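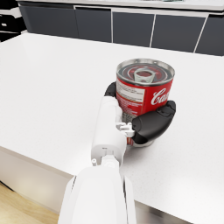

Week 4 handout - Automation on the packing floor
Tutor: Treasa Lynch
Read before the seminar on Wed 20 September

**Where we left off.** Last week's case was Varndale, the ready-meals site that put arms on two of its lines. The supplier's brochure promised that staff would be "freed for higher-value tasks". Keep asking which tasks, and at what rate of pay.

**What the arm does.** It picks up one thing and puts it somewhere else. Grasping a can is a much-studied problem and the results in simulation are good. A simulated worktop has no spilt sauce on it unless someone programs the spill. Be careful with any success rate that doesn't say where it was measured.

**What changed for the people**

- The site had 114 packers before the arms came and 82 a year later. Management calls this "natural turnover". The leavers were not replaced.
- Those who stayed now clear jams, reset stops and feed the machine. Several told Hanneke Aerts that the job had become lonelier, as the arms stand where a workmate used to.
- Line leads got a tablet and a new title. The grade stayed the same.
- Breaks are fixed to the machine's cleaning cycle, 15 minutes each, with no swapping.

Aerts logged 572 stops over her stay at the site. Most were cleared by hand in under a minute, and none of that work appears in the productivity figures. I think this is the most useful finding in her report - read the appendix as well as the summary.

**A caution the other way.** Packing by hand hurts wrists and shoulders. Some of the older staff were glad to see the back of it, and Timmermans (chapter 3) is fair about this. I am less sure about his claim that injuries fell, when the people most likely to be injured had already left.

**For the seminar**

1. Who at Varndale could have said no, and at what stage?
2. Rewrite the brochure line above from a packer's point of view, in two sentences.
3. Bring one job advert that mentions working alongside robots. Mark every duty that used to belong to somebody else.

The essay on this topic is due in November.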